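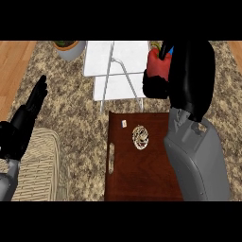 Narkix Hopkin cordless stick vacuum: nine months on shag, wood and one flight of stairs

I bought the Hopkin with my own money, on sale, after reading far too many of the 3,680 customer ratings on the Narkix site. I mention the ratings first because they are a good part of why I'm grumpy. A lot of them are written by people who have owned the machine for a weekend. Their new vacuum picked up a shocking amount of dust, they are thrilled, five stars. Any vacuum will do that in its first weekend. My old Ollevora upright did it too, and I've been complaining about the Ollevora for years.

So I waited. What follows is how the Hopkin has held up in ordinary use, mostly in a downstairs with wood floors and a shaggy speckled rug, and upstairs on low carpet that came with the house.

What Narkix says it does

The box makes three claims I cared about. It says the roller adjusts itself to any floor. It says the brush does not tangle. And it says one charge will clean a whole home, with a footnote in very small type explaining that the home in question is 2,275 square feet, hard floors only, lowest power setting. I'd like to meet the person who vacuums that way. Mine is a smaller place than that and I have never finished it on one charge.

Wood floors

Let me get the praise out of the way. On bare wood it is a good vacuum. It's light in the hand, it turns easily, and the soft front roller picks up grit without flinging it backward at your ankles, something the Ollevora did every single time. It lies flat enough to get under the couch. Crumbs along the baseboard go on the second pass if you come at them sideways.

The headlight is useful too, although I expected to roll my eyes at it. Dust that you can't see at noon is plain at 7 p.m. with a light held down at floor level. Whether you want to know this about your floors is up to you.

If your house is all hard flooring, you could stop reading and buy it, though I'd still wait for a sale.

The shag rug

This is where I part ways with the ratings. Long pile is hard on any vacuum, and I didn't expect miracles. But "adjusts to any floor" is a strong thing to print on a box, and what the Hopkin does when it reaches the edge of a shaggy rug is stop dead. The roller grabs a mouthful of pile, the motor note climbs, and then the safety cutoff kicks in. You lift the head, wait for the light to stop blinking, and start again.

There's a trick to it, which I found in a support page and nowhere in the manual. You open the little sliding vent on the back of the head, drop to the lowest power, and pull the vacuum toward you only. Lift, set down, pull. It works in the sense that the machine keeps running. It also means you are cleaning your thickest, dirtiest surface with the weakest suction it has and the vent open.

I tested this the boring way. I vacuumed the rug with the Hopkin, emptied the bin, then went over the same rug with the Ollevora, brush roll off. The Ollevora brought up more, and I mean plenty more, mostly fine sandy stuff from the bottom of the pile. I've repeated it several times since and the result has never flipped. A speckled rug in browns and creams is very forgiving to look at, so I could easily have gone on thinking the Hopkin had it handled.

It also sheds the rug. All shag gives up some fluff for a while, but the bin had noticeably more rug in it on days I forgot the vent. If yours is expensive, or handmade, or loopy, I would keep this roller off it completely. Take it outside and beat it. That costs nothing and has no blinking light.

One more gripe while I'm down here. The join between rug and bare floor is where the dirt collects, and the Hopkin is bad at exactly that line. Run along it with half the head on the pile and the head tips, breaks its seal on the wood side, and leaves a stripe. The crevice tool does a cleaner job but is so short that you're on your knees.

Furniture and the small brush

The handheld mode is decent. Pop off the wand, click on the small brush, and you can do couch cushions, lampshades and the slats of a blind. On anything woven, wicker in particular, I'd been hoping for more. Dust packs down into the gaps in the weave and the bristles are too soft and too widely spaced to work it loose. I get better results with a dry paintbrush in one hand and the vacuum hose held near it in the other, and you can do that with any vacuum ever made.

The mini motorized head (sold separately, of course) is fine on upholstery. I wouldn't buy it again. A rubber glove does most of what it does.

Tangles

The no-tangle claim is half true. Short hair goes through and ends up in the bin as promised. Long hair winds around the two ends of the roller, out past the part with the clever comb, where it works its way into the end caps. By month four mine was squeaking. I needed a coin to open the cap and a seam ripper to cut out what was in there, and after that the squeak went away. It came back in month seven. I now clear the caps at the start of each month, which takes ten minutes or so and is not something I ever had to put on a schedule with the upright.

Battery

Low power lasts long enough to do the downstairs wood and the kitchen. Medium gets me through the downstairs including the rug if I don't dawdle. High is for showing off in a store. It drains so fast that I use it only on the stairs, and I start at the top so that gravity is on my side when it quits.

Run time has dropped since it was new. I didn't keep a log, so take that as an impression, but I used to finish the upstairs hall on medium and now I don't. A spare battery costs enough that I'd think hard about putting the money toward a corded machine.

The charging dock wants to be screwed to a wall. You can prop the vacuum in a corner and plug it in directly, but it slides. Mine has fallen twice - once on my foot.

Bin and filter

Emptying is the messiest part of owning it. The door swings open with a snap and the fine dust goes up as much as down. Hold it deep inside a trash bag and pull the bag closed around your wrist. With rug fluff in there it won't drop out on its own at all, so you end up hooking it out with a finger, and there goes your claim of touch-free emptying.

The filter rinses clean under the tap and needs a full day to dry. Narkix includes one filter. Think about that for a second. A second one should be in the box at this price, and its absence looks like a decision made by someone who sells filters.

Warranty and service

The coverage is 2 years on the machine, shorter on the battery, and the battery is the part I'm worried about. I did have to deal with service once, over a cracked latch on the bin. The online form rejected my serial number. The chat window sent me back to the form. In the end I drove to the repair counter in Brasville, where they swapped the latch in a few minutes and didn't charge me. Good people, and they had a drawer full of those latches, so I'm guessing mine wasn't the first to go.

Who should get it

Apartment with hard floors, a few flat rugs, short-haired pet: yes, on sale. It'll be easy to live with and you will use it more often than a heavy machine, which counts for something.

Low carpet throughout: maybe. It does an acceptable job if you keep up with it every couple of days. Left for two weeks, the carpet wants something with more pull.

Shag, wool loop, anything deep: no. Or keep the old vacuum in the closet, as I have, and use the Hopkin for crumbs. I was planning to give the Ollevora away last September and I'm glad I didn't get around to it. It's ugly, it's loud, and the cord never reaches the far side of the living room - but it's the one that gets the sand out of the rug.

Good: light, steers well, strong on bare wood, useful headlight.
Bad: stalls on long pile, hair in the end caps, dusty bin, one filter, fading battery.

Three stars out of five. Two and a half if you're reading this with your socks sunk in a thick rug.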